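Handout 7: Visit to the Burkby automation hall, 29th May

Please read this handout before you write your report. It repeats what I explained during the visit and adds some points which I had no time to say there.

The demonstration belongs to the project Isis. Its subject is the folding of clothes by two arms. For a person this is a small task, but for a machine it is much harder than moving a box. A box keeps its shape when you hold it. A T-shirt takes a new shape with every touch, and the program must find the collar, the sleeves and the hem again each time.

In the lecture we used three words, and I ask you to use the same ones:

Grasp: the fingers close on the fabric. With thin cotton it is easy to take two layers by mistake.
Lift: a part of the fabric leaves the table. The rest follows, and it does not always follow straight.
Place: the fabric is put down and the gripper opens.

The work at the table, with a white cloth or T-shirt each time:

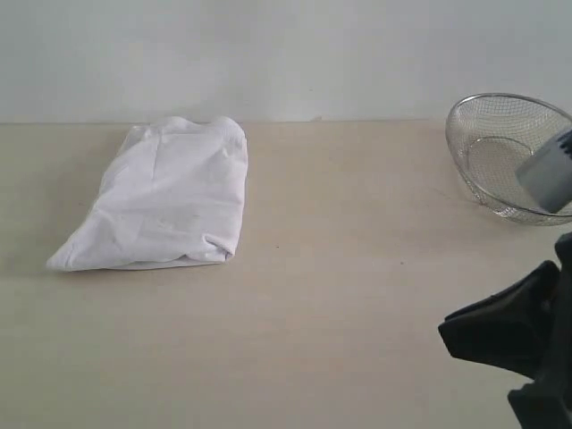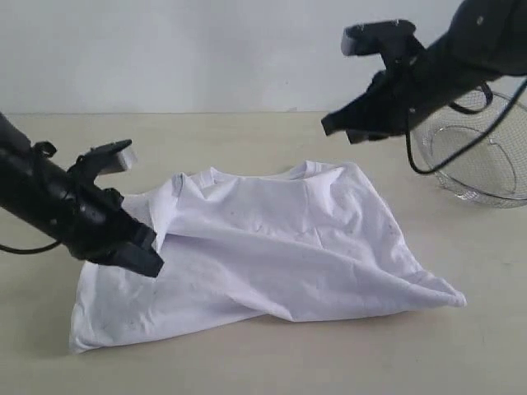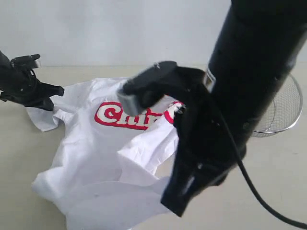
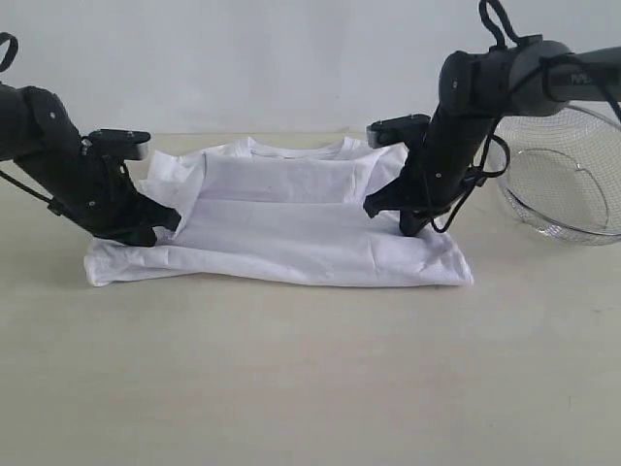

Some of you asked how a result is judged. The group of Barros gives every fold a score from 0 to 100, using the outline only. Curau prefers to look also at the wrinkles inside the outline. These two methods can give a different answer for the same shirt, and you should say in your report which one you find more useful. I do not expect one correct opinion.

Another question was about speed. A slow arm disturbs the fabric less, but a slow arm is also less interesting for a laundry. Please think about where you would accept a slower movement, and at which step you would not.

For the report:

Write two pages, not more. Explain grasp, lift and place in your own words. Choose one difficulty with soft materials and compare it with a rigid part from our Chapter 9 exercises. If you made a drawing at the visit, you can attach it.

Reports go in the box outside room 203 before the end of May. Students who missed the visit should read Chapter 9 first and then come to see me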